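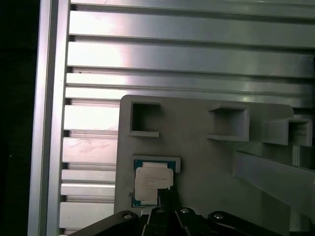
Which rules apply to processor handling at the Braltwood cell?
The Sovmont handling rules, version 2, apply to every robot task in which a gripper comes near a bare processor. They were last changed in February. The main rule is that a processor must always have a defined place, such as the tray on the gray plate, where it sits square inside a raised rim. Please do not put it on the aluminum ribs, even for a short moment.

May the fingers touch the top of the processor?
Only if the task sheet from Ultmont allows it. 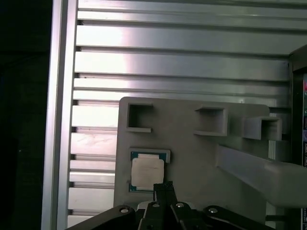

How should I position the gripper before a pick?
The approach must be slow, and the operator must be able to stop it at any time. We ask that you line up the fingers with the part first and close them later. With the fingers directly below the nest, as they are now, you can still check that the processor lies squarely in it.

Do I need to record each run?
Yes. The Chauvin log has 1,539 entries, and 1,346 of them are complete. An entry without the operator's initials is not complete.
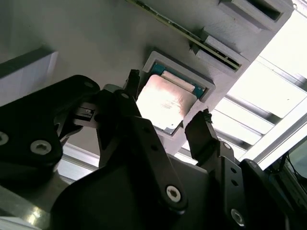
Reading time: 2 min

What if a circuit board is also in the fixture?
Treat the board as a second part, with its own line on the task sheet. Check the path of both fingers before you move.

Updated 2025-06-28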